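Flallar soil corer, 42 cm

I bought the Flallar to sample earthworms and leaf litter under the beeches. The tube goes into damp clay with one push and the depth marks are easy to read.
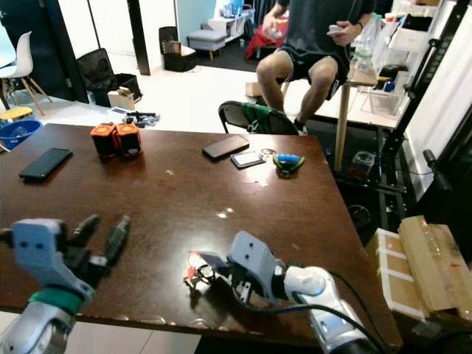

One buyer wrote below the listing that the foot bar bent in stony ground by October, and that Ondanberg replaced it free of charge. Mine has done 200 cores and is still straight. The plunger sticks if grit gets behind the seal, so rinse it after every 8 cores or so. It comes with 16 sample bags, which are thin.
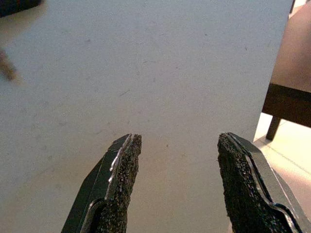 Price and spares

The Toledo model costs less but has no plunger. Flallar sells seals and foot bars separately.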